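Cidbridge and Ferkula agree to reopen river crossing in June

2022-05-30

After two long years of closed gates and a good deal of patient letter-writing on both banks, the border crossing between Cidbridge and Ferkula is set to open again in June, and people in both towns seem very glad of it. Delegations met for three days at the old customs hall and left on Monday with a signed paper, which says that each side will pull its guard posts back 600 yards from the water and leave the bridge itself to a small joint patrol.

Foot traffic will come first, with four hours of crossing each morning, and trucks are to follow once the road on the Ferkula side has been patched up. Talks on fishing rights, always the sorest subject along this stretch of river, have been put off to a later meeting in Plirkard.

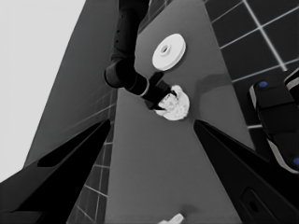 Callum MacAulay welcomed the deal but wished the morning hours were longer, saying that families with relatives across the water would barely have time for lunch before turning back. The two sides will meet again before the gates open.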